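FOR IMMEDIATE RELEASE
01/04/2020

Binville shop puts a robot arm on the picking bench, and the bench crew keeps its jobs

BINVILLE — I was told a press release should sound like a company and not like a person. Well, I own the company and I'm the one typing, so you're getting me. I run Kadico, a packing and parts shop on the east side of Binville. We take molded parts from the people who make them, check them, sort them, and send them out in whatever boxes the customer wants. It's not glamorous work and we're good at it.

As of this month we have a robot arm working full time on our sorting line. We call the project Sedov, after the old street our first building was on (the street got renamed, the building is a tire place now, and I'm sentimental). The arm picks parts up, turns them to the right side, and sets them in trays. It started doing real orders in November, on the day shift only, and it is now on both shifts.

What I want to talk about is the people, though, so let me get the basic facts out of the way. We have 4 people on the picking bench. We had 4 before the arm came and we have 4 now. Their pay went up when their jobs changed, and the new rate is in writing. The shop has 2 shifts, same as always, and the arm didn't add a night one. I've had phone calls about that from folks in town, so there's your answer!

If you've never worked a picking bench, the job goes like this. A bin comes off the truck with 300 parts in it, all facing every which way. You reach in, you grab one, you look it over, you turn it, you set it down, you reach in again. By lunch your shoulder is talking to you and by the end of the day your wrist has joined the conversation. I did it for years myself before I had an office, and I still can't throw a ball right.

The arm now does the reaching and the turning on the round parts, the caps and cups and covers. The crew does the looking. They sit — we bought proper chairs, which caused more excitement than the robot did — and they check each tray as it fills, pull what's wrong, and decide what goes back to the molder. They also run the arm. One person per shift starts it, stops it, clears it when it fumbles something, and writes down what went wrong in the blue notebook that hangs by the line. I read that notebook every evening. It's better than television.

Some of what's in it is not flattering to the robot. It hated shiny parts at first. It had a bad week with anything that had a lip, where it would come down on the edge and shove the part across the surface and then close on thin air. It still can't do the long skinny brackets at all, and those stay with human hands for now. I'm telling you this because I've read plenty of these announcements over the years and the machine is always perfect by the second paragraph. Ours isn't. The crew knows its bad habits about the way you know a brother-in-law's.

We got our setup from Kazlauskienė, the automation firm that built and tuned the system for us. They came out to Binville and stood at the bench for days before they drew anything, and they asked the crew what was annoying. I liked that a lot. The crew had a long list. The height of the bins was on it, and so was a buzzer on the old conveyor that everybody hated, and both got fixed before any robot showed up.

A good share of the practice gets done on a computer before the arm tries anything on our floor. Kazlauskienė builds a pretend version of the job, with a pretend gripper and pretend parts, and runs the pick over and over from all sorts of angles. They change up the background too, so the thing doesn't learn to recognize a gray table and then fall apart when somebody puts down a towel. You'd be surprised how much of this looks like a video game set in a rock quarry.
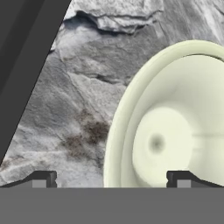
Round parts with a thick rim were the sticking point for most of last fall. The gripper has to open wide, come in close, and choose where to take hold, and a curved edge doesn't give you much. My crew had opinions. They'd been picking parts like that for years, and they knew you don't go for the top of the rim, you come at it low and let it settle into your fingers. So we put two of them on a call with the engineers and they talked it through with a coffee can lid for a prop. The next version did a lot better on our floor. In its first full week with the change, the line had 167 stops written in the notebook, which sounds terrible until you've seen the week before it.

Here's what else changed for people. Training for new hires used to be a morning, and now it's longer, since they learn the bench by hand first and then the controls. Everybody on the crew still spends part of each shift picking by hand, their choice and mine. They don't want to lose the feel for it and I don't want to be stuck if the arm goes down. Anyone can hit the stop button, any time, and they don't owe me an explanation. And when we talk about what the arm takes on next, the crew is in the room. They've asked for it to learn the heavy covers, so the heavy covers are next on the list.

Not everybody was thrilled, and I'm not going to pretend they were. One person on the crew told me flat out that it felt like training your own replacement. We talked about it more than once. I put it in writing that no bench job at Kadico goes away on account of Sedov, and that letter is taped up by the time clock where anybody can read it.

We'd be glad to show people around. If you're a local reporter, a school group, or another small shop wondering whether this stuff is any use to a place your size, call the front desk at Kadico in Binville and ask for a tour. Wear closed shoes, please. The coffee is free and so is the advice, mine and the crew's, and theirs is better.

About Kadico

Kadico sorts, checks, and packs molded parts for manufacturers. The shop is in Binville and is owned by the person who wrote this.

###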